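Equipment Planning and Budget Report
Automated Disassembly of End-of-Life Desktop Computers
Project Clasent, second-year engineering design stream
Submitted May 5, 2024

1. Purpose of this report

Our team was asked to plan the equipment for a small robotic cell that takes parts out of used desktop computers. The arm and its controller belong to the department and are outside our budget. Everything that attaches to the arm, holds the work or sits beside it has to be bought, printed or borrowed. This report sets out what we need, what it costs, what we decided to leave out and when the orders should go in.

The client for the project is Corkau, a refurbisher that receives retired office machines from schools and council offices. Their staff open every tower by hand. They want to know if the processor, memory and drives could be removed by an arm after a person has taken the side panel off.

2. Budget

The department gave us $2000 for the first stage. Corkau added $1000, which can only be spent on grippers and tooling. A further $2000 is available for a second stage if the first stage is signed off. We have not planned around the second-stage money, except in section 6.

Anything costing more than a few hundred dollars needs a written quote before it can be ordered. Quotes from both suppliers were valid for 30 days, so we had to ask for some of them twice.

3. What the cell has to do

The tower lies on its side with the panel off and the motherboard facing up. The arm reaches in from overhead. Parts it removes are set down in a fixture beside the case. The difficulty for equipment selection is the difference in size between the parts. A processor is thin and has to be lifted by its edges. A drive in its carrier is heavier and has to be pulled out along a fixed direction. Cables cross the interior and there is not much room for wide fingers.

Reach was the second difficulty. The far side of the case and the far side of the fixture both need to be inside the working area, so the platform has to be placed before anything is bolted down. We marked out two layouts on the floor with tape before agreeing on one.

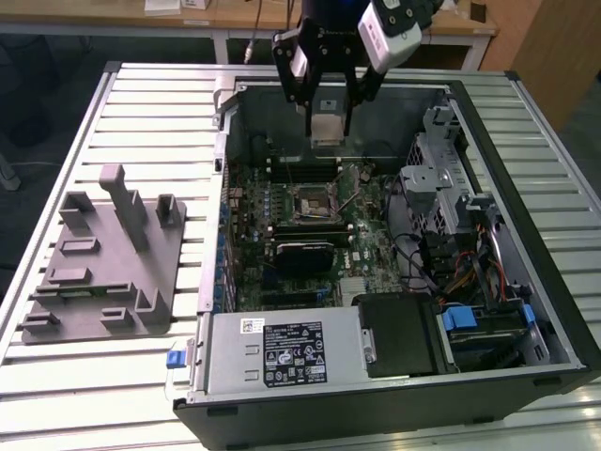 The open tower on the slotted platform, with the printed fixture to its left. 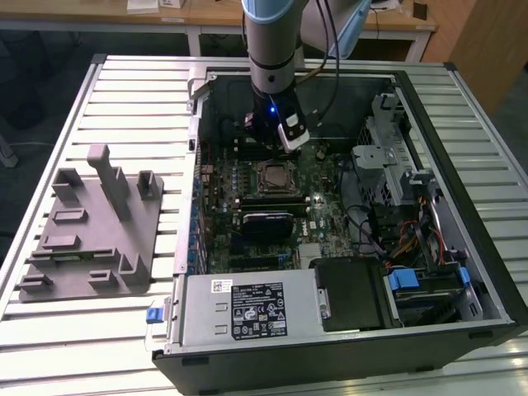
4. Equipment options

4.1 Gripper

We compared two grippers. The Jorura parallel gripper has replaceable fingers and a published drawing for the mounting pattern. The Tak gripper is cheaper and lighter, but its fingers are moulded as one piece with the carriage, and a broken finger means buying the whole front half again. We expect to break fingers. The Jorura costs more on the first invoice and less over the year, and Corkau's contribution covers most of it. We recommend the Jorura.

Spare fingers should be ordered at the same time. Freight is charged per shipment and the finger sets are small enough to go in the same box.

4.2 Camera

A camera at the wrist is needed for close work over the processor socket. A fixed camera gives a view of the whole case. We budgeted for one of each. The fixed camera can be a basic model, as it only has to tell the program which way the tower is facing and whether a part is still in place. The wrist camera should have short-range focus, and this rules out the cheapest models we looked at.

4.3 Work platform

We priced a machined steel plate and slotted aluminium extrusion. The steel plate is stiffer, but holes have to be drilled for each new clamp position. With the extrusion, clamps slide along the slots and can be moved in a few minutes. The extrusion was also easier to carry up the stairs to the lab. We recommend the extrusion.

4.4 Part fixture

The fixture is 3D-printed in the department workshop, which charges students for material only. We allowed for several versions because the slots have to match the parts and we expect to get the clearances wrong at first. Buying a machined fixture was ruled out on cost.

4.5 Sample computers

Corkau is supplying 19 towers at no charge. They asked for them back in any condition. We requested that as many as possible be the same model, as every change of case layout means new positions to teach and possibly a new fixture.

5. Ordering and lead times

The gripper has the longest lead time and should be ordered first. The wrist camera is next, as its bracket cannot be drawn until we have the camera to measure. The extrusion is a stock item and can be picked up from the supplier. Printing can start straight away.

We lost time in January when the supplier's office was closed and our first quote request was not answered. Later groups should send requests before the summer break.

6. Items left for the second stage

A tool changer would let the arm swap between a gripper and a screwdriver. It would use up most of the second-stage money, so we suggest running the cell with one gripper first and recording which steps it cannot do. A vacuum tool for the processor should be looked at in the same review. We also left out a guarding upgrade, as the existing lab rules already cover the speeds we plan to use.

7. Recommendation

Approve the Jorura gripper with two spare finger sets, one wrist camera, one fixed camera and the aluminium extrusion, and open a workshop account for fixture printing. Any money left over should be held for replacement fingers and cables until the first stage is signed off.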